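Notebook, June, started 9:40 in the morning

Work on the Tirnero paperback, second proof. I write this for myself and for whoever takes the file after me, so please forgive the small things.

The novel is a family story in two time lines, a widow in the present and her grandmother on the island of Shboul. The proof from Plosirton came back with 26 queries. Most are commas. Four are real problems, and I put them down before I forget how I solved them.

First, the age of the grandmother. In chapter two she is nineteen when the ferry stops running, in chapter eleven she is already twenty-two in the same winter. The author prefers nineteen. I changed chapter eleven and also the line with the birthday cake, where the candles were counted.

Second, the colour of the harbour office. It was grey, then green, then grey again. Grey stays.

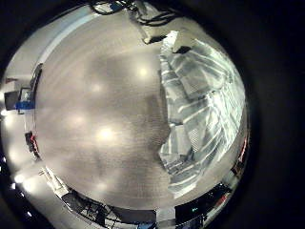
Third, the letters. There are six of them and they were set in italic, which is tiring for the eye when a letter goes over three pages. I asked for roman with a wider margin on the left. Plosirton answered that this adds a few lines to every letter, and the last one will push the final chapter to a new page. I accept that. The book has space at the back, two blank pages which we don't need.

Fourth, the back cover copy. My version was too long and told the secret of the marriage. I cut it to 60 words and took the secret out. I read it aloud twice, and the second sentence still has too many names in it, so I will try again after lunch.

Print run: we stay with 3,175 copies, the same as in the estimate. From these, 1,000 go directly to the Celtitine book club with their own sticker on the front. The sticker must not cover the name of the author, as it did on the last title. I have marked the place on the cover proof with pencil.

2:15 in the afternoon. The back cover is better now. I removed the name of the village and kept only the island. Also I found a fifth problem, by accident: on page 88 the dog is called by the name of the neighbour. I laughed, but I corrected it.
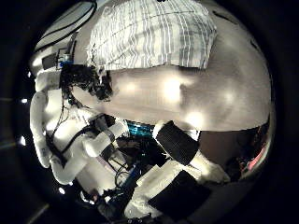
Can we still change the dedication after this proof?

Until the second proof is signed, a change to the dedication costs nothing, and after that Plosirton charges it as a new page.

The author wants one more day to think of it. I leave the page open and sign the rest. Still to do: check the running heads in part two, compare the ISBN on the cover with the one inside, send the Celtitine sticker file again, smaller.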